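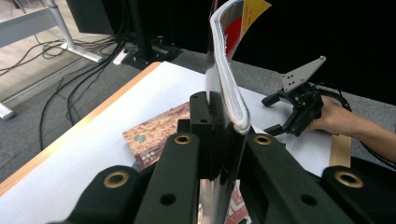
Minutes of the Grelness reading room working group, March meeting

Subject: trial of the Brarnon hand-held gripper kit
Start: 10:15
Chair: Aatos Mustonen
Present: the chair, two persons from periodicals, one from conservation, one from IT (also secretary)
Guest for items 2 to 4: the sales engineer of Kettunen

1. Opening

The chair opened the meeting and the agenda was accepted. The minutes of the previous meeting were accepted with one correction: the trial period of the kit ends on a Saturday, so in practice the kit must be packed on the day before. The secretary has informed Kettunen.

2. State of the trial

The kit has been in use with magazines and booklets of different size and thickness. The purpose is still the same as in the autumn plan: to record how a person moves periodicals on the table, so that the sorting arm can later be taught from these recordings. We have now 298 recordings, of which 128 are checked and accepted by IT. The rest are waiting for checking.

Periodicals asked why the checking is slow. IT answered that each recording must be watched from the beginning to the end, and that the viewing program of the kit can't play faster than normal speed. The guest said that a faster playback is promised in the next version of the program. He could not give a month for it. The chair asked that this be written in the minutes.
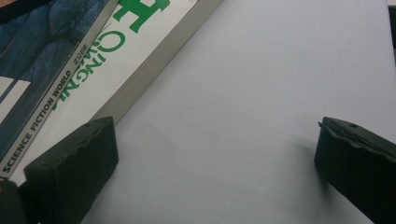

3. Handling of the material

Conservation presented its opinion on which items can be used. The trial has used only duplicates, and this must continue. Nothing from the bound series that begins in 1972 may be touched with the grippers before a separate decision. Conservation was most worried about items that lie one on the other, as when the blue Science Fiction World is a little over the white volume beside it. To take the lower one, the operator should first move the upper one away, and should not pull from below. It was agreed that the instruction sheet will say this clearly, with the word "overlap" explained for new operators.

Bending was also discussed. When a magazine is taken by its bottom edge and lifted, it can bend to a high arc, and conservation does not like this for glossy paper. Periodicals noted that a reader at the desk does the same by hand every day. The group did not reach one opinion. For the time being, the operator puts the magazine down if it begins to fold sharply, and marks the recording with the letter B.

The guest asked if thick volumes could be left out of the trial. The chair answered no, as the thick volumes are the ones that tire the staff.

4. Fingers and spare parts

IT has looked at the fingers of the green pair under the lamp. The edge at the top of one finger is chipped and the material has a layered look there. The other finger has a slightly rippled ridge, but IT considers this to be from the manufacture. Conservation does not accept a broken edge near paper, even if no damage has been noticed on the items. 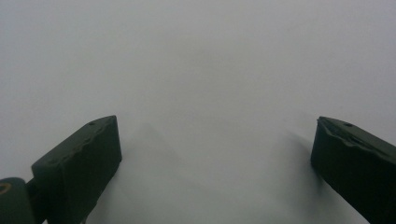
The guest proposed to change the fingers as a pair. He offered one spare pair without cost during the trial. After the trial, a package of spare fingers for one year would cost 400 euros. The chair found the price high for plastic parts and asked for a written offer where the fingers and the delivery are on separate lines.

It was also asked if the fingers could be covered with something soft. According to the guest, a soft cover is possible, but recordings made with it should be kept apart from the older ones. IT agreed with this.

The guest left the meeting at 11:40.

5. Comparison with Costetti

Costetti has sent its offer, but not the instruction manual, so a real comparison was not possible. The Costetti kit is lighter according to the offer. Its program is only available by subscription, which the purchasing rules of the house make difficult. The item was moved to the next meeting.

6. Decisions

The trial with Brarnon continues to its agreed end.
The chipped finger is taken out of use today, and its pair with it.
IT asks Kettunen for the written offer and for the date of the new program version.
Conservation writes the new text for the instruction sheet.
The chair reminds Costetti of the manual.

7. Other matters

Cables on the floor: operators are asked to lead them behind the table when they start and to roll them up when they finish.

The chair closed the meeting at 12:05. The next meeting is in the same room.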